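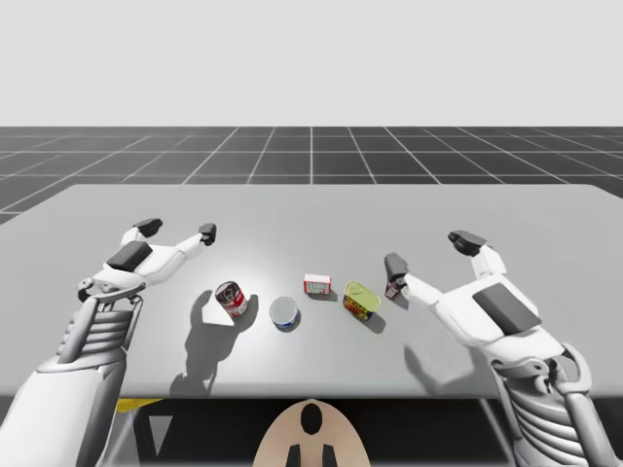
2 min read

Potting bench notebook, March

Finally got the container trial planted, after two weeks of arguing over the mix. The Grustar bag says it holds moisture "up to 3 times longer," and I'd like to know longer than what. Than gravel? The old Trandanero mix has never claimed anything and my lettuce never complained.

Setup: 10 pots, same size, same spot along the south wall at Ideldale. Half in Grustar, half in Trandanero. Butterhead in all of them, from one packet, sown at the same depth by the same person (me), so we can't blame each other later. Watered to run-through at 9 a.m. and then left alone. I know somebody is going to walk by and give them a splash out of kindness. Please don't.

Weighed every pot dry before watering. The first one came to 401 grams, and then I found the saucer was still on the scale, so that reading is crossed out and I started over.
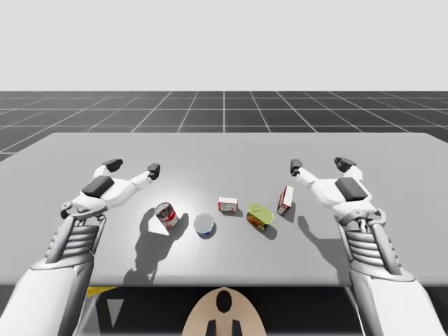 Things I don't believe yet

The self-watering planter. Workneh sent it with a leaflet that says you can go away and forget it. Maybe so with mint, which would grow in a coat pocket. I put parsley in it, which sulks. The wick looks thin to me and the fill hole is on the side that ends up against the wall, so you have to drag the whole thing out to top it up.

Coffee grounds. Two of us swear by them and I've yet to see a pot that did better for it. Left out of this round.

The light meter. It read 2,000 by the wall and then 2,000 again with my thumb over the sensor. Back in the drawer. I'm going by hours of sun on the bricks, written down on the clipboard.

Where I could be wrong is the wall itself. 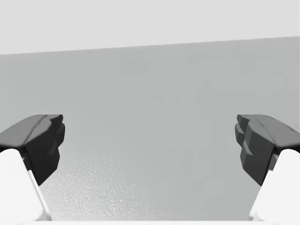

It throws a lot of heat back in the afternoon, and the pots nearest the downspout get shade sooner than the rest. I've mixed the two soils along the row so neither one gets all the good spots, but it's a small trial and one slug could settle it. If Grustar wins by a leaf or two I won't be buying the big bag.

To do: label the back of each pot as well as the front — the marker fades. Weigh again tomorrow before watering, saucers off.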